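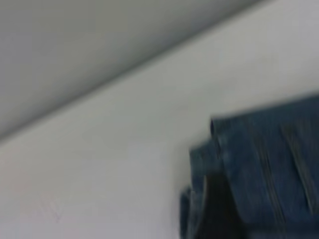 Week 7: Teaching by hand, folding denim

Home | Syllabus | Notes | Labs | Contact

OK, on to cloth! I like starting with folded denim (I know, Kekeli Agbenyega prefers towels) because the layers are thick enough to pick out even when the wrist view smears, and it will smear whenever you swing the arm fast. Slow down near the fold and your demos will be so much easier to learn from.

There are 2 ways to record. You can hold the arm and guide it yourself, or drive it from the Erkis remote. I'd try both before Monday, then pick one and stick with it for all 50 demos - mixing them gave Wumpini Abubakari's group a policy that dithered over every sleeve.

Things to write down for each run: operator, method, where the garment started, and whether you'd keep it. Bad runs stay in the folder, just tag them. Reading for next time is the Halonen chapter on pauses.

Share | 7 comments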